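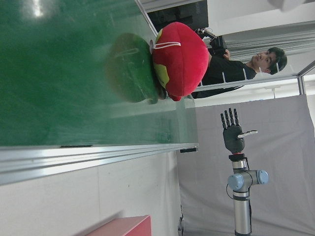 The green table at our Beretstead shop, with the plush apple and one of the arms

Hi, I'm Malathi Rao, and I run Kandetti with Fabian Fuchs. We help small companies work out what a robot is going to cost them before they sign anything. The arm is the easy part of the quote! It's the hand, the mounts, the spare cables and the training days that eat a budget (ask me about our first one sometime).

We started in May with 2 desks and a spreadsheet that had 243 lines in it. It's longer now - Fabian keeps adding rows for freight. Bring us your parts, your floor plan and whatever number your boss gave you, and we'll go through it line by line and send you a written plan with a first-year and a third-year total.

A planning visit is $900 and takes six hours, lunch included. We don't sell equipment and we don't take commissions, so if a used arm or a plain conveyor would do the job, we'll say so. Visits are by appointment, and parking is behind the building.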